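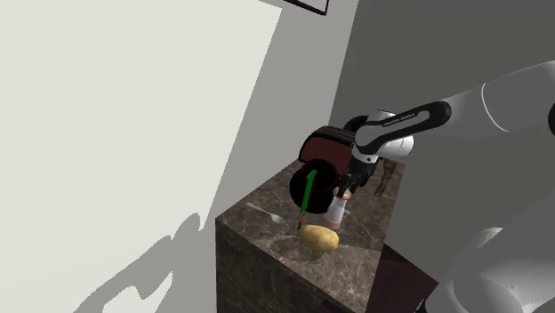
# Chapter 7: Brake Thermal Management

## 7.1 Introduction

A friction brake converts the kinetic energy of a moving vehicle into heat. Chapter 6 treated the brake as a source of torque and assumed that the friction coefficient between pad and disc was constant. That assumption holds for a single stop from moderate speed. It fails on a long mountain descent, in repeated stops from high speed, and in towing. In these cases the temperature of the disc rises faster than heat can be carried away, and the properties of the pad, the disc and the brake fluid all change.

This chapter develops the methods used to predict disc temperature and to size a brake for a given duty. Section 7.2 sets out the energy balance for a single stop. Section 7.3 extends it to repeated stops, and Section 7.4 to continuous drag braking. Section 7.5 deals with ventilated discs and duct design. Section 7.6 covers the fluid circuit, including vapor lock. Regenerative braking is left to Chapter 8, except where it reduces the thermal load on the front axle.

The reader should be familiar with the lumped-mass model of transient heating and with the weight transfer equations in Section 6.3. Symbols are listed at the end of the chapter. Temperatures are in degrees Celsius unless an equation calls for absolute temperature.

## 7.2 Energy in a Single Stop

Consider a vehicle of mass *m* slowing from speed *v*₁ to speed *v*₂ on a level road. Neglecting aerodynamic drag and rolling resistance, the energy absorbed by the brakes is

*E* = ½ *m* (*v*₁² − *v*₂²)

The rotating parts of the driveline also store energy. Their contribution is handled by multiplying *m* by a correction factor *k*, which depends on the gear engaged and is close to unity in the highest gear.

Because energy varies with the square of speed, small changes in initial speed matter. A car braked to rest from 63 mph must shed slightly more than four times the energy of the same car braked from 31 mph. Students often underestimate this effect when they scale results from low-speed tests.

The share of energy that reaches one front disc is found from the brake force distribution. If the front axle supplies a fraction *φ* of the total braking force, each front brake absorbs *φE*/2. A further fraction passes into the pads and caliper. This partition depends on the thermal properties of the two materials and is usually small on the pad side for cast iron discs.

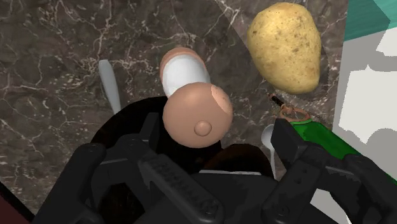 If the stop is short compared with the time needed for the disc to lose heat to the air, all of the energy entering the disc is stored there. The mean temperature rise is then

Δ*T* = *q* / (*m*ᵈ *c*)

where *q* is the energy entering the disc, *m*ᵈ is the mass of the heated part of the disc, and *c* is its specific heat. The mounting hat is normally excluded from *m*ᵈ, as little heat reaches it during the stop.

The equation gives a mean value. The rubbing surface is hotter than the core while the brake is applied, and the difference may be large in a hard stop. Surface temperature governs pad fade and cracking — mean temperature governs the starting point for the next stop. The two should not be confused when test data are compared with calculations.

## 7.3 Repeated Stops

In a fade test the vehicle is stopped, accelerated back to its initial speed, and stopped again at a fixed interval. The disc cools between applications, but not to its starting temperature. For a constant cooling coefficient *b*, the temperature above ambient decays during the interval *t* as exp(−*bt*).

After many equal stops the disc approaches a steady cycle in which the heat gained in each stop equals the heat lost in each interval. The peak mean temperature above ambient in this cycle is

*θ*ₘₐₓ = Δ*T* / (1 − exp(−*bt*))

The expression shows two routes to a cooler brake. A heavier disc lowers Δ*T* but also lowers *b*, so its benefit shrinks as the number of stops grows. Better airflow raises *b* and has little effect on the first stop.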